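Policy Research Associate, Federal Regulation
Dilholm Center for Public Policy

Location: Washington, DC (hybrid, three days a week in the office)
Hours: Full time
Reports to: Bok-nam Sun, Director of Regulatory Studies
Applications close: last business day of January

The Dilholm Center is a nonpartisan policy research organization. We publish papers on how federal rules are written, reviewed and repealed, and we supply background material to congressional offices of both parties. We do not endorse candidates and we do not lobby.

The Regulatory Studies program is hiring one research associate. The person in this job will spend most of the first year on a project comparing how the last several administrations used executive orders, guidance documents and agency rulemaking when Congress did not act. The project covers 183 rules from the labor, energy and health agencies. Of these, 162 have already been coded by the previous associate. The new associate will finish the coding, check the earlier work, and help write the report.

What you will do

Read proposed and final rules in the Federal Register and record their legal basis, cost estimates and comment history in our database.
Track court challenges to the rules in the project and write short updates for staff.
Draft sections of the final report and two or three shorter papers along the way. Associates are named as authors on work they draft.
Answer requests from congressional staff. These usually come with a deadline of a day or two – sometimes the same afternoon.
Help prepare witnesses and written testimony when program staff are asked to appear at hearings.
Review the work of one intern during the spring and summer terms.

What we are looking for

A bachelor's degree in political science, public administration, economics, history or a related field. A master's or law degree is welcome and not required.
At least two years of work in policy research, a legislative office, a federal or state agency, or journalism that covers government.
Clear writing. Our readers are busy and most of them are not specialists.
Comfort with spreadsheets. Experience with R or Stata is useful.
Ability to write fairly about policies you personally oppose. Staff at the Center hold a range of political views, and drafts are read before publication by at least one colleague who is likely to disagree with them.

You should know the difference between a rule, an order and a guidance letter before you start. You do not need to be an expert in any one agency.

Pay and benefits

Salary is $68,000 to $76,000 depending on experience. Benefits include health and dental insurance, a retirement plan with an employer match after six months, federal holidays, and 15 days of paid vacation in the first year. The position is funded for two years by the Pallarell Fund, with renewal possible. Funders do not see drafts and have no say over findings.

Outside political activity

Research staff may vote, donate and volunteer as they like on their own time. They may not hold a paid position with a campaign, party or political action committee while employed here. Please tell us about any current role of this kind when you apply.

How to apply

Send the following as a single PDF to I-seul Lim, Program Coordinator, through the jobs page on our website:

a cover letter of no more than one page
a resume
a writing sample of up to eight pages, on any policy topic, that was not heavily edited by someone else
names of two references, whom we will not contact until the final round

First interviews are by video and last half an hour. Finalists come to the office for a half day, which includes a paid writing exercise of 90 minutes. We reimburse travel for finalists from outside the area. We reply to every applicant, though it may take us several weeks.

The Dilholm Center is an equal opportunity employer. Applicants must be authorized to work in the United States. We are not able to sponsor visas for this position.
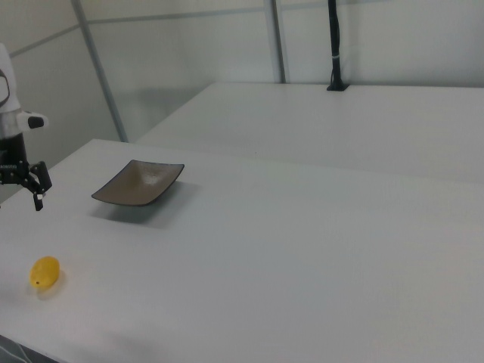
Photo: Abubakari / Homar Images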